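Assistance produits > Jeux de lettres > Tickets résolus

Ticket 874 : les cubes de lettres ne tiennent pas dans leurs cases et se mélangent

Bonjour à toute l'équipe Umon,

Je vous écris au sujet de l'atelier de mots que nous avons installé sur une table blanche, avec vos cubes de lettres. Avant toute chose, je tiens à vous dire que le jeu plaît énormément, aux petits comme aux grands, et que je ne viens pas du tout me plaindre ! Mais il y a quelques soucis qui reviennent à chaque séance et j'aimerais bien savoir si c'est nous qui nous y prenons mal. Le principe est simple : un mot écrit à la main sur un petit panneau au fond de la table (en ce moment c'est BRAIN, nous faisons une quinzaine en anglais), et devant, des carrés tracés sur le plateau où l'on pose les lettres dans l'ordre.

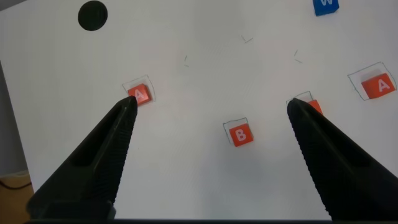 Les carrés sont le cœur de mon problème. Je les ai dessinés sans gabarit, à main levée, en prenant large pour que personne ne se décourage. Résultat, un cube peut se balader comme il veut : voyez le A orange, posé un peu de travers, qui déborde du tracé par le bas alors qu'il a toute la place au-dessus. Pour un mot court, passe encore, mais dès que deux lettres glissent l'une vers l'autre, la lecture devient pénible, et les plus jeunes croient qu'ils se sont trompés.

J'ai déjà essayé le petit tapis antidérapant Nandalance, découpé en bandes. Les cubes glissent moins, c'est vrai, mais on ne voit plus les traits dessous et il a fallu tout redessiner par-dessus avec un feutre qui bave. J'ai donc retiré le tapis et je suis revenue au plateau nu.

Deuxième souci, les lettres qui ne servent pas. Pour corser un peu le jeu, nous laissons des intrus derrière le mot, un L, un S, un W. L'idée est bonne, je crois, mais ils finissent toujours par avancer vers les cases.
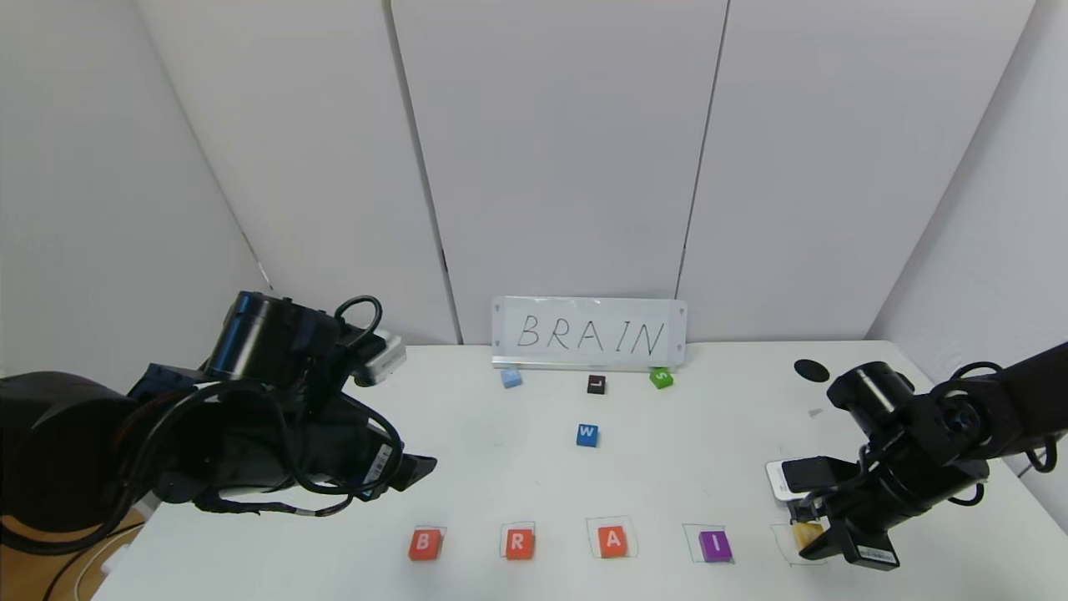
Faut-il ranger les lettres en trop dans la boîte pendant la partie ?
Gardez-les plutôt sur la table, bien au fond, et limitez-vous à 2 intrus avec les débutants.

(J'ai recopié ici la réponse que vous m'aviez faite au ticket 771, pour qu'on ait tout au même endroit. Je l'ai appliquée avec les débutants et c'est nettement mieux, merci. Avec les autres groupes nous gardons davantage de lettres.)

Reste la question des couleurs. Comme nos cubes viennent de plusieurs boîtes, le A et le R sont dans les mêmes tons, le I est violet, le N tire sur le jaune orangé, et certains enfants cherchent une logique là-dedans. L'un d'eux m'a expliqué très sérieusement que les voyelles devaient être violettes. Je n'ai pas eu le cœur de le contredire tout de suite, d'autant qu'il avait très bien placé son I.
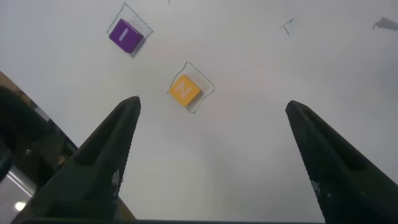

Réponse du service Umon

Bonjour, et merci pour ce message si détaillé, c'est un plaisir de vous relire !

Pour les cases, nous vous conseillons de les retracer à la règle, avec une marge de 2 mm de chaque côté du cube. Le feutre effaçable Stomard convient bien sur un plateau blanc lisse ; faites tout de même un essai dans un coin. Effacez d'abord les anciens traits avec un nettoyant doux (chez nous on utilise le Tennant, un chiffon et un peu de patience), laissez sécher, puis posez un cube témoin et tracez autour.

Pour les couleurs, il n'y a aucun code. Vous pouvez le dire au début, ou bien en faire une règle à vous et trier les boîtes en conséquence.
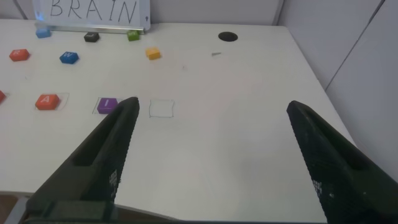 Pensez aussi à dégager un peu d'espace entre la rangée du mot et la réserve de lettres. Une largeur de main suffit, et l'enfant qui tend le bras pour attraper un cube du fond ne bouscule plus ceux de devant.

Suivi de la cliente, février 2019

Cases retracées à la règle, c'est plus net et les cubes restent droits. Le coin de table où j'ai fait l'essai du feutre garde une petite trace grise, je repasserai dessus. Pour les voyelles violettes, nous avons voté et la règle est adoptée, il me faudrait donc un A et un E de cette couleur : est-ce qu'on peut les commander à l'unité ?

Statut : résolu, demande de pièces transmise au service commandes.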